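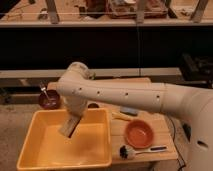
2. Method

2.1 Setting up the table

Our project asked a modest question: can the things on a shared kitchen table be put away by a rule simple enough that students will follow it? The Sonthorpe residence has a printed tidying policy, which runs to 9 pages and is kept, last we looked, under a fruit bowl.

We worked on the light wooden tabletop in the second-floor common room. The yellow plastic tray was the main container. Two bowls stayed out on the table during sorting, one terracotta orange and one dark purple with a metal spoon in it. Flat wooden pieces went into the tray. We picked the tray for its sloping sides and thick rim, and also for its color, which cannot be missed even before coffee.

2.2 The rule

Flat things go in the tray. Round things stay on the table. Anything with a spoon in it is considered in use and must not be touched. We called this the Dastura rule, after the brand of crispbread we lived on while writing it.

An earlier version in August had separate rules for wood, metal and plastic. It collapsed when we could not agree where to put a wooden spoon with a metal ring on it. The discussion took most of an evening and is not reported in this section or any other.

2.3 Procedure

We ran 170 sortings over 3 weeks. Each began with the tray empty and ended when every flat piece was inside it. Pieces were lowered in at an angle, one end first. Dropping them in flat was faster, but the noise brought complaints from the room below, and we would like to go on living there.

3. Results

The tray did well. Flat pieces stayed put when it was carried to the cupboard, and leftover pieces on the tabletop became rare after the first week. The bowls did less well. Because a spoon protected a bowl from being moved, people began adding spoons to bowls they had no intention of washing. By the end of the second week this was common practice, and we must accept responsibility for it.

We also tried 2 positions for the tray. Near the front edge of the table it was easy to reach and easy to lift. Pushed to the back, it filled up with mail.

4. Discussion

The rule is short enough to remember, and the flat half of it works. The spoon clause needs a time limit. We suggest one meal, although one of us argued for a semester.

We did not test cups, lids or anything from the Eren cabinet, which has not opened properly all year. A group in the Rastville building has asked to borrow the tray for a follow-up. They will need to bring their own spoons.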